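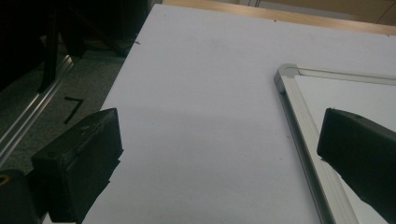 The Clateck fingers over a flat white board, with a framed whiteboard lying on top of it.

The Clateck hand-held gripper from Uturero sells for $3,556, two black fingers and software included. The body weighs 827 grams, and its grey carry case brings the total to 612 grams more. Operators guide the tool by hand through a job, and the recording is used to program a fixed arm.

Flat panels are a hard test. A matte white board offers the camera little texture, and an aluminum frame throws highlights along its length. Dehua Kang, who wrote the software, recommends approaching by the corner, where a moulded plastic piece gives the tracker a fixed reference.

The finger pads are sold in pairs and held by a single screw. Labelling in the software is clear, but colour calibration must be repeated at every start-up. An update is due in June.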